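So October was the month I finally gave up coffee. Me! The person who used to set an alarm for 5 just to have a quiet cup before work (and then two more once I got there).

It started with my neighbor Rosalía Iglesias, who sleeps like a rock and is smug about it. I was complaining over the fence again about lying awake until 4, and she asked how much coffee I drank in a day. I told her. She made a face I'm not going to forget any time soon, went inside, and came back with a bag of loose black tea from Rivas, the little grocery next to the post office. I'd walked past that place for years and only ever bought lemons!

The first week was rough, I won't lie. Headaches, grumpy texts to my sister, one very sad afternoon when I stood in the break room just smelling other people's mugs. I also had no clue how to make tea that didn't taste like a wet sweater. I was leaving the leaves in while I answered emails, forgetting all about them, then wondering why my tongue felt furry. Four minutes, people. Set a timer. 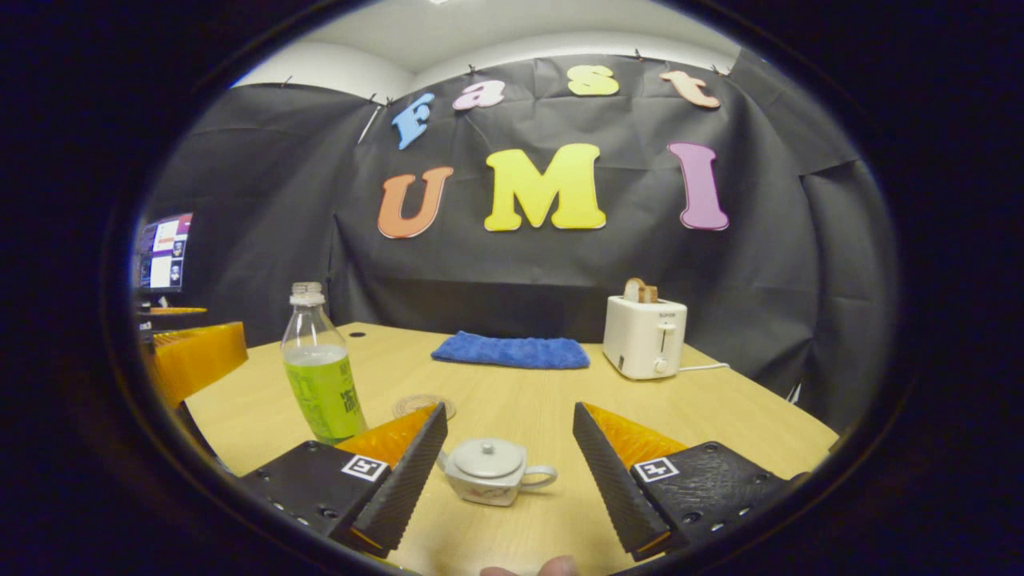
*Little white teapot, my new favorite color.*

By the second week I was getting kind of into it. I tried a smoky one (no thank you, it was like licking a campfire) and a peppermint one that I now drink every night after dinner. Rivas has 51 kinds on the back wall, and Valeriano Herrero, who runs the counter, will let you stick your nose in any jar you like. He keeps trying to sell me on a green one with toasted rice. I've held out so far but I think he's wearing me down.

And the sleep! I'm out by eleven most nights now, and I even had a dream with a plot. I still miss the smell of coffee in the morning, and I did have one cup at my cousin's birthday brunch, which had me reorganizing my spice drawer at midnight. Cumin is next to the cinnamon now and I keep grabbing the wrong one for my oatmeal.

If you have a favorite tea, leave it in the comments, please. Anything but smoky.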